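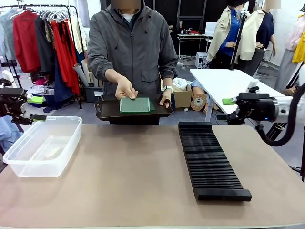

Green board in the tray, slotted rack and clear bin on the table

Storing bare circuit boards – slotted rack or plastic bin?

Posted in Workshop & Storage by Bảo Bạch, 29/01/2019

Hi all, quick one before I order anything. We share a big room with the clothing people (mannequins, rails of coats, the lot) and I have one beige table for the boards. Green perf type boards, bare, nothing soldered on yet. Up to now they lived in a cardboard box with paper between them. Corners get dinged, paper sheds, can never find the one I want.

So I now have three things to choose from. A long black slotted rack, the kind with thin ribs all down the sides. A clear plastic bin, no dividers. And a flat black tray with raised edges that I use for carrying one board at a time.

Total is 290 boards, most of them from Skindico, the rest odds and ends. One rack holds way less than that obviously. What I need to know:

Is it ok to leave boards standing in a rack for months? Do they bow?
Can I put the leftovers in the bin, stacked flat, or is that asking for scratches?
Does lint matter? There is a lot of fabric in this room and it gets on everything.

Not looking to spend much. Budget is $70 and I'd like some change from it. Thanks in advance, sorry if this was asked before, search is giving me nothing but shoe racks.

2 replies

Whitcombe
Rack. Use the rack.

Longer version. I had 744 boards to sort in September when we moved out of the Serkham unit and everything that came out of a slotted rack was fine. Everything that came out of a bin had rub marks. Flat stacking is ok if you put a sheet between each one but then you are back to your cardboard box, just see-through.

Bowing – only seen it with big thin boards, and those were next to a heater. If yours are small and stiff forget about it. Check the slot width first tho. Board should drop in by its own weight and not rattle much. If you have to push, wrong rack, you'll chew up the edges.

Other stuff:
Fill from one end and leave an empty slot between batches. Way easier to find things.
Put a label on the end block, not on the ribs. Labels on ribs fall off, ask me how I know.
Hold boards by the edges. Fingers on the holes = grease on the pads = solder wont stick right.
Keep the tray. Carrying a full rack across a room is how you drop a full rack.

If the boards came in sealed bags leave them in the bags until you need them, bare copper goes dull. Then the bin is fine, bags stacked flat, lid on.

Lint: blow it off before soldering. Cover the rack with a clean sheet at night. Done. I wouldn't lose sleep over coats.

And clear the table first. Mine always has a tape measure and two screwdrivers on it, and cables, and then the rack sits crooked on top of them and tips. Everything that isn't boards goes on a shelf or in a drawer. Same goes for the floor where you walk with the tray. 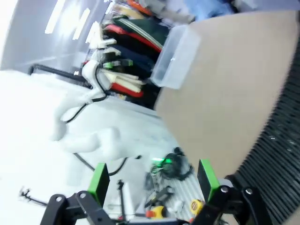
Jidau
Depends on the boards I guess. I just use the bin? Never had a problem but I only have a few and they're cheap ones. Threw in 3 of those little silica packets.

You could cut up cardboard and make dividers for the bin if you dont want to buy more racks. Takes an evening. Cardboard is dusty though so maybe not. Foam would be better, the pink kind, they say it's for static but bare boards don't care about that afaik.

What size are yours? You didnt say. If they're bigger than the slots none of this matters lol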